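About us

Hello, and thanks for clicking on the page that most people skip! I'm Ewan Goodwin and I run Dedunar, a small packing business that puts other people's nice things into nice boxes. Phone cases, fountain pens, watch straps, little bits of jewellery, the odd harmonica. If it fits in your hand and somebody is going to give it as a present, we've probably boxed something like it.

I started in September 2021 with one table, a tape gun and a customer called Pivberg who needed 133 gift sets sent out and had run out of evenings to do it in. I said yes before I'd worked out where I'd put them all (the answer was the stairs). They came back in November with a much bigger order, and by then I'd rented a proper unit and bought proper tables. White ones, big and flat, because you can spot a stray hair or a bit of fluff on white before it ends up under somebody's lid.

I do get a bit carried away about boxes. My favourite sort is the plain two-part one, a base with a tray inside and a lid that drops over the top. Black outside and white inside always looks smart to me, and it makes whatever you put in it look as if it cost more than it did. The tray matters more than people think. If it's too deep the thing inside looks lost, and if it's too shallow the lid sits proud and the whole box feels cheap before it's even open. 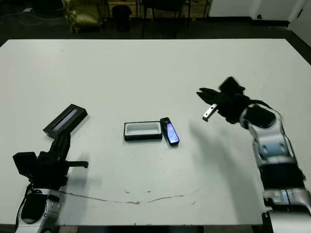

Amoah wrote to us after their first order to say that they'd always thought of the tray as the bit you throw away, and that they now had a drawer full of them at home holding paper clips, earrings and spare keys. Could they please order some with no lids at all? They could, and they did, and we've offered trays on their own ever since.

So what do we do all day? Mostly it goes like this. Your products arrive, we check them over against your list, and we lay out the boxes with the lids off to one side. Each tray gets a wipe and a look under the lamp. Then the product goes in, then any card or leaflet, then the lid. I like lids to go on slowly. A good one sinks down on its own with a little sigh of air, and I'm afraid I still stop and listen to it – everyone who works here has caught me at it.

Glossy boxes are the fussy ones. They're lovely, but they show every fingerprint, so we hold them by the sides and keep a pile of soft cloths within reach.

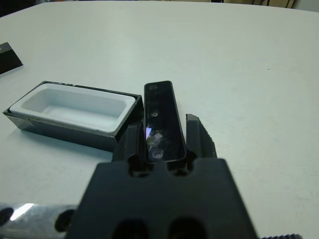
Matt boxes are kinder to work with, though they scuff if you slide them along a shelf, so those get tissue between the layers. If you can't decide between the two, ask and I'll post you one of each to live with for a week. Put them on the kitchen side, pick them up with buttery hands, see which one annoys you less.

We keep 18 box sizes on the shelf and can get others made by Stunov, who have done our moulded trays from the beginning and who put up with my drawings very patiently. The smallest order we take is 37, which is how many fit in one of our cartons. Anything under that and I'd be posting you a box of mostly air.

There are three of us on the tables most of the year, with extra hands before Christmas. You're welcome to come and see the place if you're nearby. Drop me a line first so I can clear a chair, and bring the thing you want boxed if you've got it – it's much easier to choose a tray with the real item in front of us.

Ewan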